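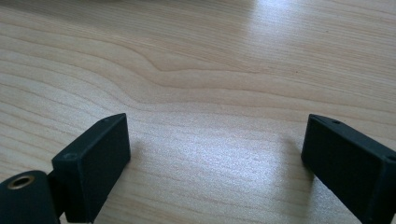

My first question at the Hutgate workshop was a dumb one. I asked which robot we were fixing, and got handed a gripper. No arm, no cage, no flashing light on a pole - just a hand-held tool with two black fingers and a trigger, the kind of thing you could carry onto a bus.

Hutgate has 39 of these. They go out to people's kitchens and offices, they pick up mugs and fold towels for a few weeks, and then they come home to be looked after. Mutwood, the small outfit that runs the place, lets visitors work a shift if they promise to put the screwdrivers back. I promised! I got a stool, a mug of very strong coffee and a tool from the returns shelf.

The first job is simply to open the fingers all the way and have a good look at them over a clean table. I'd expected something more high-tech, but a pale wooden tabletop is hard to beat for this. The fingers are matte black, so any lean or twist shows up against it, and the grain gives your eye something to measure by. You want both top edges sitting at the same height. If one rides low, it's usually a loose screw at the root of the finger, and you'll be chasing bad grasps all week until you find it.

Then come the scuffs. Every finger that has done any work picks up a mark or two, and a little gray spot on the outside is nothing to fret over. The flat inner face is another matter, as that's the part that does the holding. I ran a thumbnail down every one I was given, top to bottom, and got quite smug about finding a ridge on my third tool. (It was glue. It wiped off.)

What I really came to see was the brass. The bodies are plastic, and if you drive a steel screw straight into plastic over and over, the hole gives up. So a threaded brass insert gets pressed in with heat, and the screw bites into that instead. They're lovely little things, like tiny gold rings, and they're also where most of the repairs happen. Tighten too hard and the insert spins in its hole. Tighten too little and the finger wobbles. Hutgate went through 281 inserts last year, a number somebody has written in marker on the lid of the parts tin.

Putting in a new one takes 90 seconds if you're good. My first took 6 minutes and went in crooked. You rest the hot tip on the brass and let the weight of the iron do the work - no pushing - then stop a hair early and press it flush with something cold and flat. My second was better. My third I would've framed.

After that it's screws, a drop of threadlocker, and the open-and-close test. The fingers should meet along their whole length. The workshop uses a strip of paper: close on it at the tips and tug, close on it lower down and tug again. If it slides out easily at one end, you back off the screws and start over. I started over a lot.

The Clivach fingers, a softer set that came in around July, need a different touch, and I was kept well away from them. Fair enough. I did get to label the finished tools and hang them on their hooks, and I walked out at six in the evening with plastic dust on my sleeves and a bent insert in my pocket as a souvenir.

Text by the Hrynyshyn features desk

Shared 281 times | 3 comments

gripfan
Let the part cool completely before you put a screw in! Learned that one the expensive way.

benchtop_mo
What size inserts do they use? I'm building something similar and M3 seems to strip on me every time.

plainjane39
I press mine with the drill press, iron clamped in the chuck holder, power off. Dead straight.

Contact us | Copyright Hrynyshyn, all rights reserved | Back to top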